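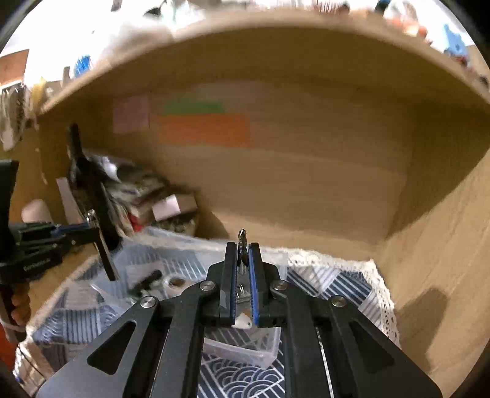 Metal finishing

Metal finishing is the general name for the work done on the surface of a metal part after it has been cast, cut, pressed or forged. It may be carried out to remove marks left by earlier work, to protect the metal from rust and wear, to prepare it for paint, or to improve its appearance. The term covers processes which remove material, such as grinding and polishing, and processes which add it, such as plating.

Mechanical finishing

The oldest methods rely on rubbing the surface with something harder than itself. Sand, crushed stone and fish skin were all used before manufactured abrasives became common. Modern abrasive papers and belts are graded by number, a higher number meaning a finer grain. A part may be started on a coarse grade and taken through several finer ones, each removing the scratches left by the last. A surface worked to grade 500 has a soft, even sheen; a mirror finish requires further work with a cloth wheel and a polishing compound.

Small parts are often finished in bulk by tumbling. They are placed in a barrel or vibrating bowl with loose stones, ceramic shapes or steel pins, usually with water and a little soap. The process is slow but needs little attention. Thin or delicate pieces may bend or tangle in the barrel and are generally finished singly.

Chemical and electrical finishing

Pickling removes scale and rust by dipping the part in acid, after which it must be rinsed thoroughly. In electroplating, a current is passed through a bath so that a thin layer of another metal, such as nickel, zinc or chromium, settles on the part. Corners and raised edges tend to receive a thicker layer than hollows – a difficulty that platers manage by the placing of the part in the bath and by the use of shields.

Anodising is used chiefly on aluminium. It thickens the natural oxide layer, which can then be dyed before it is sealed.

The trade in Clorside

In Clorside, finishing grew up as a separate trade serving the makers of locks, buckles and cutlery. Most shops were small and stood close to the river, which supplied rinsing water and carried away waste. The largest, Visteck, employed 178 people at its height and ran its own plating hall. Its rival Le Goff kept to hand polishing and employed 17. Both firms closed after the lock trade declined, and the Visteck hall was later divided into small workshops.

Health and waste

Polishing dust is harmful when breathed in, and dust from aluminium can burn or explode if allowed to gather. Extraction at the wheel is now normal practice. Used plating baths may contain cyanide or heavy metals and must be treated before disposal.

See also
Abrasive
Electroplating
Patina
Rust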